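Picking Up the Same Thing, 1756 Times

Second floor, old Vrettos building, a little after 9 a.m. Coffee's gone already. Somebody is putting a phone case in a tray. Then taking it out. Then putting it back.

It's how Clirelora makes its examples, and it is slow, slow work. The company wants arms that can pack small orders, the odd-shaped stuff, cases and cables and little bottles. To get there the software has to watch people do it first. A lot of people, a lot of times. By July the count stood at 1756 good ones.

No robot arms up here yet. Collectors hold a gripper in each hand, squeeze to close, let go to open. A camera rides along on the tool and records what the fingers are up to. Later the learning system, Jillulex, gets the clips and tries to work out what a hand would do next.

The target is 200 takes per object. A good morning is 60. Bad mornings are mostly do-overs – a grip that slides, a sleeve across the lens, a case that tips out and goes under the table. Slips get kept if the person recovers. The team argued over that for weeks and I gather they still do.

"You start out moving like yourself," one collector told me. "By lunch you're moving like the gripper." She does stretches at the window between sets. Wrists, mainly.
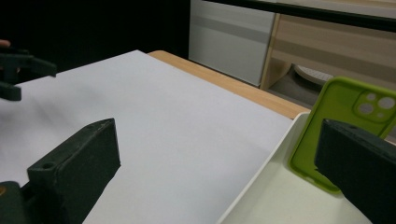 Two grippers, one green phone case: collecting takes at Clirelora's tabletop station.

Soft things are the hard part, they say. Silicone grabs at the fingers and doesnt let go when you want it to. So the phone cases get extra sessions, different spots, different angles, and the lights get moved too.

Next stop is Stimthorpe, where a packing shop has agreed to let the crew set up in a corner for the fall. Real shelves, real mess. Another 200 takes per object, maybe more. I asked if anyone was looking foward to it. Shrugs, one thumbs up. Then back to the table, the next set was starting.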